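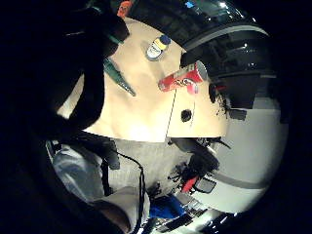 Vilmos Rácz wrote on last year's feedback sheet that he had never thought a tabletop could fill a whole session, and that he went home and cleared his own before supper. I was delighted, and I have kept his remark at the head of these notes ever since!

Session 4: The shared table

Bring these notes with you, plus a pencil. We start at 2 and go straight into the sorting exercise, so please read the first part beforehand.

What we mean by a resting place

Last time we talked about cupboards and drawers, where things are put away. A table is a different creature altogether. Things land on it. A can, a bottle with a blue cap, something long and green that somebody meant to take elsewhere – they all arrive one at a time, each for a perfectly good reason, and by the evening the table has stopped being a table and become a shelf with legs. I find this fascinating, and I hope you will too by the end of the afternoon.

Sipos (the course reader, chapter 2) calls these items "landed" and separates them from items that are "kept". A kept item has an address. A landed item has only a last known position. The whole of today's work is deciding which is which.

Upright or lying down?

Look at how each thing sits before you move it. A bottle or jar standing on its base takes up very little room and you can read its label from your chair. A can on its side takes up more room, and on a bare wooden surface it can roll. Stand cans up first. It's the quickest improvement you can make to any table, and it is oddly satisfying.

Long narrow objects are the awkward ones. Laid at a slant across the middle they use up the space on both sides of them as well as their own. Lay them parallel to the back edge, or stand them in a pot if they will go.

Edges, seams and holes

Keep a hand's width clear all the way round. Small bits gather at the edge because that is where we sweep them with a sleeve, and then they fall off. If your table is made of two panels, don't set anything tall or tippy across the join. And leave the cable hole alone! People put cups over it, and then the next person with a charger has to move everything.

The exercise (in pairs)

1. Leave the table as you find it and sketch it from above. Rough shapes are fine.
2. Mark each item K for kept or L for landed. If you and your partner disagree, write both letters. I love the ones with both letters.
3. Find an address for every L. "The kitchen" won't do – "kitchen, second shelf, left" will.
4. Clear, wipe with a soft cloth, and put back only the Ks.
5. Sketch it again and put the drawings side by side.

Lajos Juhász and his partner argued over a jar for most of the session last February, and their notes were the best in the group. So take your time over step 2.

For next week

Go back to your own table after 48 hours and draw it once more. Don't tidy it first, please, I want to see what has landed. The reader is on the library shelf at 3405, and chapter 4 covers desks, with a lovely section on trays.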